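Toy Storage for People Who Have Given Up on Toy Storage

Filed under: Small Rooms, Smaller People

I own a label maker. I mention it because in February I used it to label eleven matching fabric cubes for my children's toys, and by dinnertime the one marked ANIMALS held a sock, a flashlight and half a train. The label maker now lives in a drawer and we don't discuss it.

What follows is what has survived in our apartment, which is 745 square feet and home to four people, two of them under six.

Fewer categories

Children don't sort. They will sort for you once, beautifully, while a grandparent is watching. After that you need categories a tired person can manage in the dark. We have four: things that build, things that roll, things with faces, and everything else. A truck with a face goes wherever it lands.

Lose the lids

A lid is one more thing to step on. It also gives a child a perfectly good reason to stop cleaning up, namely that the lid is on. Keep lids for whatever goes on top of the closet, and store the spares somewhere you'll forget them, as is traditional.

Go shallow

Deep toy chests look lovely in catalogs. In practice the bottom third is a museum. If your kid has to tip the whole thing over to reach the one horse that matters, your kid will tip the whole thing over. Forearm deep is plenty, and that's a child's forearm.

Wash in batches

Plastic toys can go in a mesh laundry bag on the top rack of the dishwasher, if there are no batteries and you skip the heated dry. I learned about the heated dry from a giraffe. Wooden toys never go in. Wipe them with a barely damp cloth and a drop of dish soap, wipe again with plain water, and stand them on a towel overnight. Soaked wood swells and splits, and painted wood sulks and then splits.

Crayon on wood comes off with a little baking soda on a damp rag – go easy, or the color underneath comes off too.

The puzzle problem

Write a number on the back of every piece the day the puzzle enters the house. All the pieces of puzzle 3 get a 3. It takes one cup of coffee. My sister-in-law, Rima Hamdan, skipped this step and now has a gallon bag of what she calls "sky."

Rotate, but don't announce it

Put half of everything in the closet and swap it every few weeks. Don't say goodbye to anything, and don't let anyone see you carrying it. Toys that have been ignored since fall come back as celebrities. Toys that get a farewell are suddenly needed at bedtime, forever.

Blocks get their own rules

Blocks are heavy and loud, and they find bare feet with real talent, so they get the toughest container you own and a permanent spot on the floor, preferably on carpet. Stacking them neatly by size is a hobby for adults. An open-topped gray bin on dark gray carpet will do nicely, and with sloped inner walls and a flat bottom you can see what you've got, even if it's just three orange-red blocks and two dark green ones lying at whatever angles they please. Streaks and spatters on the inside don't bother me. If they bother you, you know where the rag is.

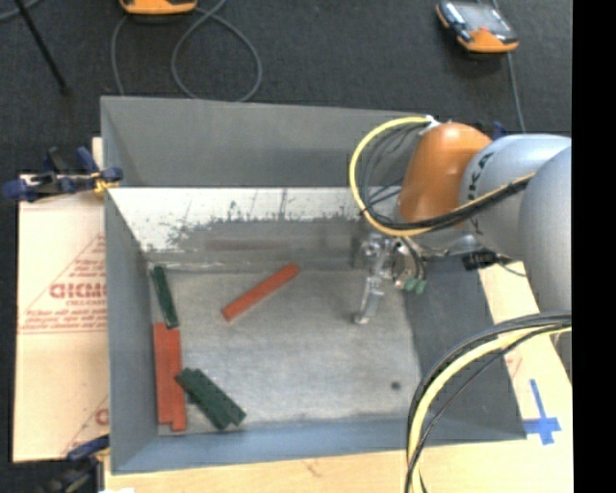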